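Marker sort-out gets Saturday colouring mornings ready to go again

Anyone who has ever picked up a lovely coral marker and found it had nothing left to give will be pleased to hear that the big sort-out is under way at the Elulano community office, where the Saturday colouring mornings start up again in December.

Organiser Oanh Chu has been wanting to get to the markers for ages, and this week a couple of the desks upstairs were given over to the job. The warm colours are being kept apart from the navies, teals and greens, so that the little ones can find a pink without tipping the whole lot onto the floor (which, as regulars will remember, is precisely how last season ended!).

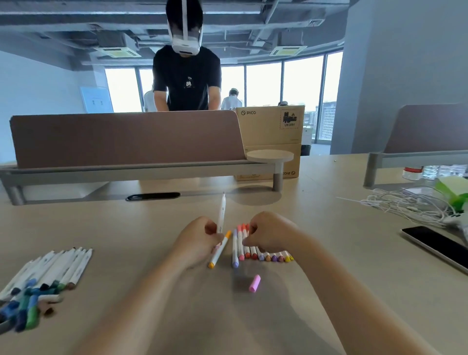
The collection has grown to 400 markers over the years, thanks to some very generous families, and every one of them is having its cap off for a quick scribble on scrap paper. The ones that still write go back in the tubs, and the tired ones are put aside for recycling.

"It's slow going, but I find it terribly soothing," said Oanh. "You do have to watch that the purple cap doesn't go home with the mauve marker, though."

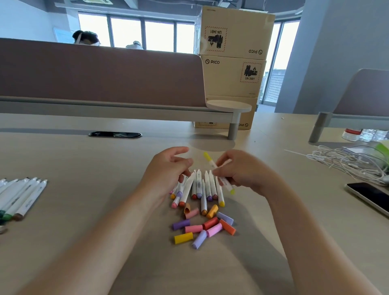

Caps off: yellows, pinks and purples have their turn at the marker sort-out.

Sotiris Stefanou will be running the mornings again, with Eirini Vrettos looking after the under-fives' table. Doors open at 9.30 am, entry is $2 a family, and spare colouring books are always welcome at the front counter.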